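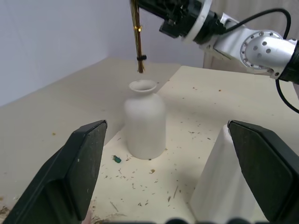 Papers > Workshop builds > Section 4

8 Aug 2025
Maarja Mockus and Themis Manolakis

4. Putting sticks in a vase

The Sinen build has two arms on one table, each with a small camera at the wrist. Most of our runs so far are pick and place. This section covers the harder job: a bundle of thin sticks, banded near the lower end, to go into a narrow-necked vase.

Figure 1. Left wrist view. Right arm holding the bundle just over the mouth of the vase, left gripper open in front.

Set-up. Shared bench at the Penton workshop, no jig, vase not fixed down. Right arm carries, left arm free to steady. Arms driven by hand from the leader pair, 112 runs logged, 2427 seconds kept after trimming.

Main trouble is the approach. The lower ends spread below the band, and one stray stick on the lip is enough to tip the vase. Coming in slow helped a bit. Gripping lower helped more, but then the fingers foul the neck. We settled on a grip 46 mm above the band and left it there.

Depth is poor from the right wrist, the sticks hide the opening. The left view is much better for this and we would not drop it agian. Bits of debris on the table did not seem to bother the policy. Not tested properly.

Failures: 19, nearly all at the lip. Two were a slack wrist joint, since tightend. Retrained in April with the Wotov gripper pads, see section 5.

Contact: Maarja Mockus, Penton workshop | Back to top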